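Wood as a Material: Handout 3
Grain, Figure and Knots
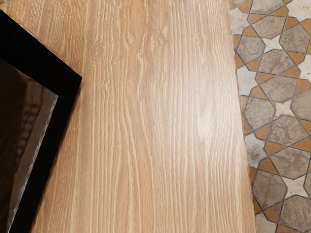 Fig. 1. Rendered tabletop seen from above, with grain lines and an oval knot pattern.

Course instructor: Wing-sze Leung
Lab sessions: Murray Donnelly
Revised 2021-12-13

Read this before the lab. Terms you are expected to know are defined the first time they come up. The glossary from Handout 1 still applies.

1. Grain and figure

People use "grain" to mean several things. In this course it means the direction in which the long cells of the wood run. Most of these cells line up with the trunk, so grain direction on a board usually follows its length. The pattern you see on the surface is called figure. Figure comes from the growth rings, the grain direction, the rays, and the way the board was cut from the log.

Two boards from the same tree can have very different figure. Keep the terms apart in your lab notes. "Straight grain, strong figure" is a perfectly good description of a board.

2. Growth rings

In climates with a clear growing season, a tree adds one layer of wood each year. The part formed early in the season is called earlywood. In softwoods it has wide cells with thin walls and is usually paler. Latewood forms later, with thicker walls, and is darker and harder. The contrast between the two is what makes the lines on a pine board easy to see.

Tropical species may show weak rings or none at all. Do not try to age a tropical sample by counting lines.

3. How the cut changes the surface

Plain-sawn: the rings meet the face at a low angle. The face shows arches or long ovals, sometimes called cathedral figure. Plain-sawn boards are cheaper to produce and waste less of the log. They also cup more as they dry.

Quarter-sawn: the rings meet the face at a steep angle, close to 90 degrees. The face shows fairly straight, parallel lines. In oak and a few other species the rays appear as bright flecks.

Rift-sawn: in between the two. Lines are straight and the flecks are small or missing.

Rotary-cut veneer: the log is turned against a long blade and a thin sheet peels off. The figure is wide and wandering, and it can look odd next to sawn boards of the same species.

4. Knots

A knot is the base of a branch that was enclosed as the trunk grew outward. If the branch was alive, its wood is joined to the wood around it, and the result is a tight knot. If the branch had died, the trunk grew around it without joining. That makes a loose knot, which may fall out when the board dries.

The outline depends on the angle of the cut. A branch cut straight across gives a round knot. Cut at a slant, it gives an oval. Cut along its length, it gives a spike knot, which is long and narrow and often reaches the edge of the board.

The grain bends around a knot. This matters more than the knot itself in many cases, as wood is much weaker across the grain than along it. A knot near the edge of a beam lowers its strength more than the same knot near the middle of its depth.

5. Printed and simulated figure

Laminates carry a printed pattern under a clear wear layer. Computer models of furniture use the same idea, with an image laid over a surface. A printed pattern tells you nothing about the strength of the panel. Check for repeats across a wide surface, and look at the edge. In solid wood the lines on the face should agree with the lines on the end.

6. Lab work

Work with a partner. Each pair gets a tray of samples from cabinet 20. For every sample, record:

- grain direction, marked with a pencil arrow on the tape, never on the wood
- type of cut
- knots, if any, with type and outline
- solid, veneer or laminate

Use a hand lens on the end grain. Sample 664 has a sanded end and a rough end. Use the sanded one.

Chin-lung Shek and Pak-hei Fang have the spare lenses. Return trays with the labels facing out.

7. Before next class

Read the chapter on moisture and shrinkage. Write one paragraph on why a plain-sawn board cups and which way it bends. Hand it in on paper to Lai-ching Lai at the start of class.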